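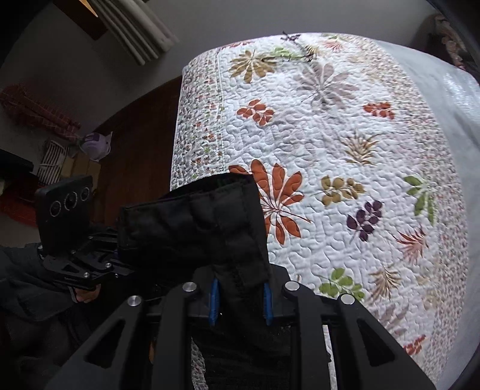

Babita Bisht has slept under quilts every fall of her life, and she told us a white one scattered with leaves still feels to her like opening a window on the first cool morning.

We at Rosora are so happy to share that our leaf-print bedspreads -- stitched all over and edged with a narrow strip of tiny flowers -- arrive this September! Come by on Monday from 11, stay as long as you like, and the first 100 visitors take home a free sachet.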